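The Small Labels That Still Press Records

The second floor of the old seed warehouse in Horkholm smells of cardboard and coffee, and most mornings there is a record playing before anyone has taken off a coat. Sorrentino has been putting out music from these rooms for 12 years, mostly folk and slow, odd jazz, and if you have never heard of the label, well, the people who run it won't hold that against you. They would probably just hand you a record.

The last few years have been kinder to labels like this one than many people expected. Streaming brought in new listeners from places the label could never have afforded to mail a catalog to, and a surprising number of them decided, after a few months of playing an album on a phone, that they wanted to own it. The checks from streaming are small, and they come late, but they do come, and they cover the rent and the lights. Everything else is paid for by vinyl, by shows, and by the occasional song that finds its way into a television drama.

The album everyone here likes to talk about is "Moleo," a set of piano and accordion pieces recorded in a church hall over a very cold March. The first pressing was 297 copies, an odd number that came from the plant setting aside a few with bad edges. Of those, 227 went to people who had ordered ahead, many with a note tucked into the order asking when there would be more. (There was more. The second pressing took so long that one customer moved house twice while waiting and wrote in cheerfully each time with the new address.)

What struck me, sitting there over my second cup, was how much of the work is mail. Somebody has to fold the boxes and answer the man in Drirkgate whose copy skips on side two, and it is the same somebody who books the studio and argues over the sleeve notes. Big companies have whole departments for this. Sorrentino has one long table and a drawer full of tape.

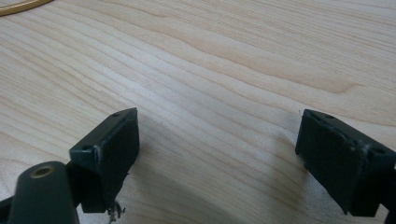 Raimonds Paju

There is a good deal of worry in the trade about what comes next, and I heard my share of it. Pressing costs keep creeping up, and postage is worse. A musician who gets over a thousand plays in a week may earn enough from them for lunch, and even then it had better be a modest lunch. Some of the smaller labels I called have started sharing a warehouse and a bookkeeper, and two have given up on records altogether and gone back to cassettes, which are cheap to make and fit in an ordinary padded envelope.

Still, I left in a better mood than I came in. The next release is a singer with a voice like a cello, and they played me a rough mix all the way through, then the third song again, because everyone in the room wanted to hear it. I have been humming it ever since, and the record is due out before the summer festivals start.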